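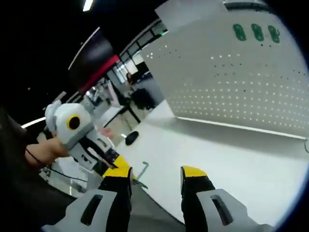
Posted in: Upcoming Models > Crossovers & People Movers

Third row in the Pranilier - who is this for?

flynn_g
So the stretched Pranilier is supposed to show up in March with a third row, and the dealer near me is already taking names. I went and sat in the current five-seater last night to get an idea of where they plan to put these extra people. I'm five foot ten. With the driver's seat set for me, the middle row is fine. Behind the middle row there is space for groceries and maybe a grudge.

They say the long one gets more room between the axles, but I can't find a number from anybody. Has anyone seen one up close? We have three kids and a dog who believes he is a kid, and my wife has given me until spring to replace the Tasix.

vasvas
Don't replace the Tasix. That is my whole contribution.

flynn_g
The Tasix leaks on my left foot when it rains, and on my right foot when I park uphill.

vasvas
So park downhill.

Benedito P
My cousin drives a parts truck and saw two of them at a rest stop with the black and white wrap on. He said the rear doors looked longer and the back window had an extra piece of glass behind the door. He also said it looked like "a bus that's shy about it," so weigh his testimony accordingly.

The thing I'd worry about is the engine. If they keep the small one from the five-seater and load it up with seven people, you'll be merging onto the highway by appointment.

keskin_n
The small engine is fine. I've had the five-seater for two winters, full of family and luggage, over the pass and back. You downshift and wait a second. People on this board talk like every on-ramp is a qualifying lap.

Benedito P
Five people, though. Add two more and their bags.

keskin_n
Where would the bags go? With the third row up there won't be any bags. Problem solved, you're light again.

Benedito P
I hate that this is a reasonable answer.

achilleas_s
Longtime Drirkum owner here, 1619 miles on the new one, and I'll say what I say in every one of these threads. Buy the vehicle that was drawn as a seven-seater from the start. When a company takes a five-seater and pulls on both ends, the third row gets whatever floor is left, and it's always too high. Your knees end up next to your ears. My mother rode back there once in a Michailidis, 40 minutes to a wedding, and she brought it up in the toast.

vasvas
The Drirkum is also the size of a dentist's office.

achilleas_s
And as quiet as one.

vasvas
What do you get for mileage? Round down, like you normally don't.

achilleas_s
I don't see how that relates to legroom.

flynn_g
The Drirkum won't fit in my garage. I measured it twice, the second time with my wife holding the other end of the tape so there would be a witness. It clears if I never want to open a door again.

My kids are 3, 6 and 9, so knees by the ears is not a problem yet. What I need to know is whether I can put a child seat in the middle row and still get somebody past it into the back without taking the seat out. That's where the Michailidis lost me. The salesman showed me how the seat slides, and then it wouldn't slide back, and then he went to get another salesman.

keskin_n
In the five-seater the outer middle seats slide forward separately, and the lever is down by the hinge. If they keep that setup you'd have to leave one side without a child seat and send the nine-year-old through there. I wouldn't count on squeezing past one that's strapped in. You can't do it in most of them, whatever the brochure says.

achilleas_s
You can do it in the Drirkum.

Benedito P
Does the Drirkum pay you by the post or is it a salary?

achilleas_s
I paid full price, sadly. Flynn, if you're set on the Pranilier, at least wait until there's one on the lot. Take the kids and the seats with you and spend an hour climbing in and out of it. Don't put a deposit on a spy shot.

flynn_g
The deposit is refundable. I asked. He said "generally."

vasvas
Oh, Flynn.

keskin_n
Get that in writing. And ask him if the spare tire survives the third row. On the five-seater it's under the back floor, and that floor is where your six-year-old's feet are about to be. I'd bet on a can of goo and a tiny compressor.

flynn_g
Emailed him just now about the spare and the refund. I'll post what he says. In the meantime it's raining and I've got to go move the Tasix.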